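06/02/2024 – Mahuika sim, cabinet and table tasks

Picked up where Colette left off, and I'm glad she wrote her settings down so nicely, because I'd have lost the whole morning otherwise! The plan is 200 demos in the rendered rooms before Glenys retrains, and we have 40 I'd be happy to show anyone.

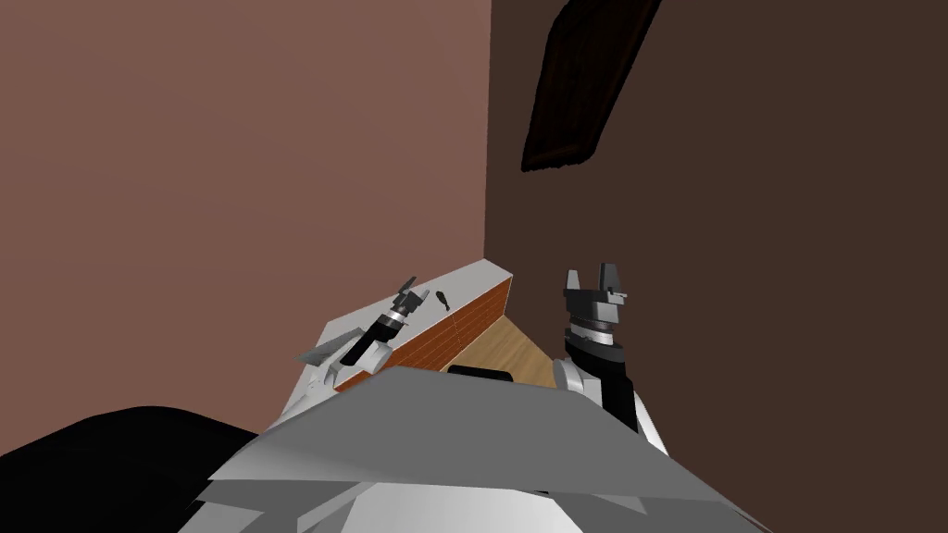 I keep rushing the left arm when I'm teleoperating (Duangjai teased me for it, quite fairly), and the policy will pick up my bad habits along with the good ones. So slow approaches from now on, please, and a little pause before closing the fingers. 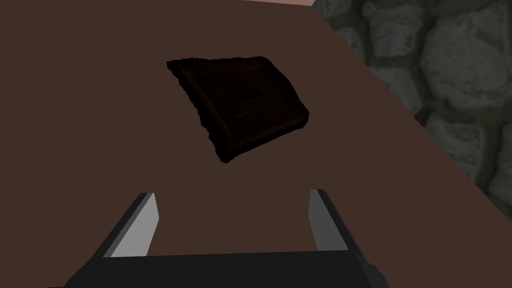 Dark objects on brown tables are still my worry. I'd like Noeline to vary the lighting and the table color for the next batch – even 3 variants would help, I think – and keep the failed grasps too, labeled as failed, in their own folder. Ask Tayla about disk space before July.

We use cookies to improve your visit to the Stutbridge notebook pages. Accept | Manage settings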